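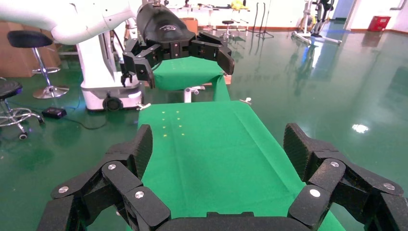

Figure 4. Table with green cloth, lengthwise fold line still showing.

Last updated: October
Betlow working papers, draft section, by Halilović
Filed under: Textiles in use / Laundering and storage

4.2 Fold lines in stored table cloths

Creases left by storage are the commonest complaint in our hire survey, well ahead of stains. Brilleck, the larger of the 2 hire firms that let us in, folds lengthwise first and then across. Flatico rolls. Both wash at the same heat and both press before packing, so the difference between them should come down to the way the cloth is put away. Mostly it does.

A lengthwise fold is the stubborn one. It runs the whole cloth, it takes the weight of everything stacked above, and it ends up where guests look. Soft creases elsewhere are less of a worry - most had gone by the time the tables were laid, going by the notes from staff. Figure 4 has both kinds on a bright green cloth.

We followed 800 cloths through one season. Each was graded on the table, not on the shelf, as shelf grading (see 4.1) turned out much too kind. Grades go from 0, no line, to 4, a line that stands up by itself. Cloths left folded for longer than 36 days were graded apart from the rest. Rolled cloths rarely got past grade 1 but they did pick up wrinkles at the ends, where the tube stops short of the hem. Brilleck staff say rolling takes up to much room. Fair point, and we did not cost it.

Colour matters less than we thought it would. Dark cloths were marked down more often in the evening, probably the side lighting. Pale ones hid the line but showed scorch. Bright colours sat somewhere in between, though the graders did not always agree here and the spread is wide.

Damp storage is a seperate problem. A few cloths from Betlow came back with a line that would not press out at all, even after a second wash. Left out of the totals, listed in the appendix.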